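Magazine > Home & Living > Hallways

September
Words by Madalena Matos

Features Rooms Storage Readers' Homes Subscribe

I grew up in a house where shoes came off at the door and went into a heap, and whoever left last wore whatever was on top. So I was never going to be a shoe rack person. Then we moved to Gisirville, the new hall was all stairs and radiator, and I found myself spending an entire evening reading about shelf depths (with a glass of wine, but still!).

What won me over was the open kind: a black metal frame, pale wooden boards, nothing to slide or flip or get stuck. Mine came from Mendes, cost 128 and took me until 10 at night to put together. I'd do it again tomorrow. It doesn't have to live in the hall, either – a corner by an armchair is a lovely spot for one, and that's where the slippers want to be anyway.

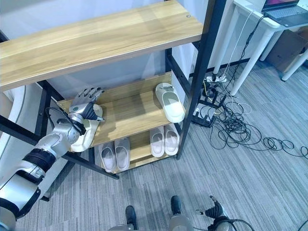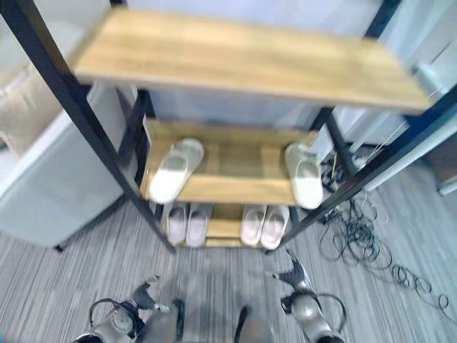

White slippers up on the middle board, two more pairs down on the bottom one.
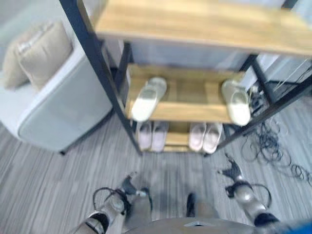
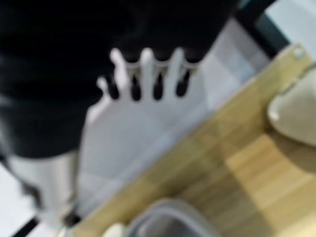 Olga Nogueira wrote in to say I've got it all backwards, and that guest slippers belong in a basket where people can rummage for their size without feeling they're spoiling a display. She gave up on her rack after one winter and hasn't missed it. I do see her point – a row of matching pairs can look a bit like a hotel – but a basket in my house would be the heap again within the week, only with handles.

My own rule is pairs together, toes whichever way they like, and the lowest board kept for whatever gets worn most. The top one I try to leave clear, though at the moment it's got the post on it and a bicycle lamp. Wipe the boards down now and then with a barely damp cloth, and pull the whole thing out from the wall when you hoover. I found 2 odd socks and a birthday card behind mine.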